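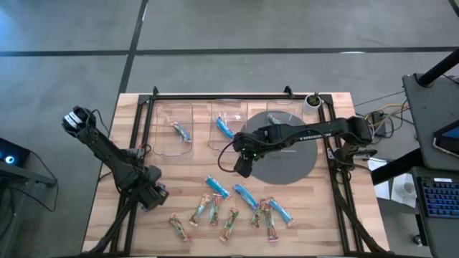 The robotics club at Clotness College meets after lessons in what used to be a print shop, and since May its members have been trying to teach a pair of arms to sort snack bars. It is slower work than it sounds. A bar in a shiny wrapper slides when it is pushed, and two bars lying across each other can look like one.

The job is set by the Tivby Challenge, a contest for school and college teams. Each team gets the same task: clear a scatter of wrapped bars from a wooden tabletop into clear plastic trays, with points for every bar in the right place and points off for any that land on the floor. This year 32 teams have entered. Clotness is one of 3 that have never taken part before.

The club has 21 members, most of them in their first year of college. They split the work early on. One group looks after the arms and the cables, another writes the code, and a third takes turns guiding the arms by hand controls so that the software has something to learn from. By the end of last week they had recorded 62 good runs. The bad ones are kept as well, in a separate folder, and the code group goes through them on Fridays.

Overlapping bars are still the main problem. The club's program, called Plasum, copes well with a bar lying by itself but tends to grip two at once when they are bunched together. Members are divided on what to do about it. Some want the arm to nudge the pile apart first — others think that wastes time, and the Tivby rules give each team a fixed limit.

Money has been tight. A local parts supplier, Hong, lent the club spare finger pads and a power supply, and the bars were bought out of subscriptions.

The regional heat takes place on Wednesday, July 22, 2026, in the college sports hall. Doors open to the public at ten, and entry is free.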